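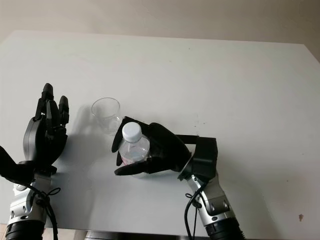 Two-arm pouring station, right hand holding the bottle.

Tue 29 January
By the Office of the Recording Secretary, Nosanlow Institute

Filed under: Meetings / Equipment Safety / Minutes

MINUTES OF THE EQUIPMENT SAFETY PANEL
Room 206, Ogundipe Building

The chair called the meeting to order. A quorum was present. The minutes of the previous meeting were approved with one correction: under item 4, "left arm" should read "right arm."

1. Delayed stop at the pouring station

The laboratory manager presented the written report on the delayed stop. During a pouring run, the operator pressed the stop button on the desk console. The left arm halted as expected. The right arm continued its motion for 700 milliseconds before halting. There was no injury and no damage to either hand. The operator then cut power at the wall switch and posted an out-of-service notice, as the procedure requires.

The manager reported that the right arm's controller, supplied by Brodar, had been waiting for the Ralludex scheduling software to finish a motion step before it acted on the stop signal. The left controller is on an older version of the same software and does not wait. The update to the right controller had been installed without a new stop test. The panel noted that this was contrary to section 12 of the equipment rules, which calls for a stop test on both arms after any change to software.

2. Repeat testing

The engineering group attempted to reproduce the fault under supervision, with all staff behind the floor line. In 31 runs the right arm stopped late twice, both times while the wrist was turning. The remaining runs stopped normally. The group cautioned that the log does not record wrist position often enough to say at what point in the turn the delay begins. 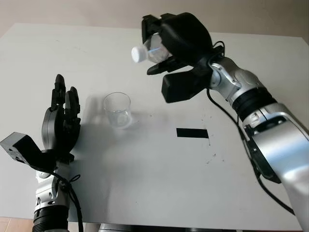

A member of the panel asked why the station had been run at all with an untested controller, and said that the wall switch should not be counted as a safeguard when the operator has to leave the chair to reach it. She added that she would vote against any return to service that relied on it.

The manager accepted the point and stated that a second stop button, wired directly to arm power, could be fitted within reach of the operator's chair. The cost would be met from the current maintenance budget.

3. Decisions

Moved, seconded and carried:

The right controller is to be returned to the earlier software version and tested before further use.

The direct-wired button is to be fitted on the operator's side of the table.

Section 12 is to be printed and kept at the console - the online copy remains the official one.

A request to extend the stop test to the other stations was tabled until the April meeting. Brodar has been asked for a written reply, which had not arrived when the panel met.

4. Other business

The panel agreed to move the glove and goggle inventory to the next agenda. The meeting was adjourned.

Contact the Recording Secretary | © Nosanlow Institute | Back to top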